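2018-01-02

Back to real life today, sort of. The office is still closed so I had one more morning to myself and I spent it on the family recipe box, which I've been putting off since July. I thought I'd get through the whole thing. I got through the soups.

The problem is that Grandma never wrote down amounts. "Flour until it looks right." Right to who?? And half the cards have a second recipe on the back with no title, so I've got a pile of mystery batters that could be pancakes or could be the fritters she used to make when we stayed at the place in Waren. I tried one of them for lunch (12 minutes in the pan, lid on) and I'm pretty sure it was meant to be dumplings. I ate it anyway with the last of the plum jam.

Then I got stuck on the typing. I'm putting everything in one long file, and after three hours the word count said 3,522, and that's with most of the chicken soup argument left out. There are three versions of the chicken soup! One says dill, one says absolutely no dill, underlined twice, and the third just says "ask Irden." I don't know if Irden is a person or a store. Mom doesn't know either. She thinks maybe the butcher.

Walked down to Stidelari around four to get more index cards and came home with index cards, a lemon, and a cheese I didn't need. It was so cold my eyes watered the whole way. Called Son on the walk back and we talked about who should get the actual box when I'm done. I said we should take turns by year and she said fine, but she wants the years with Easter in them (all of them, then). We'll work it out.

Tonight is leftovers. Tomorrow I start on breads, and I'm already nervous about the rye, because that card got something spilled on it and the whole middle is a brown smear. I can read "warm" and "overnight" and that's it. Red and white checks still feel like her kitchen to me.

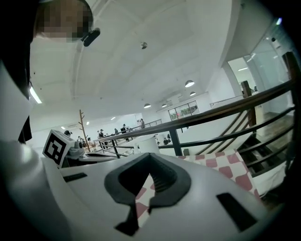
Bảo Lò wrote: My aunt's cards were the same, and for the rye I'd bet the missing part is the starter. Try equal parts rye flour and warm water, leave it overnight, and see if the dough smells like you remember. Also, no dill!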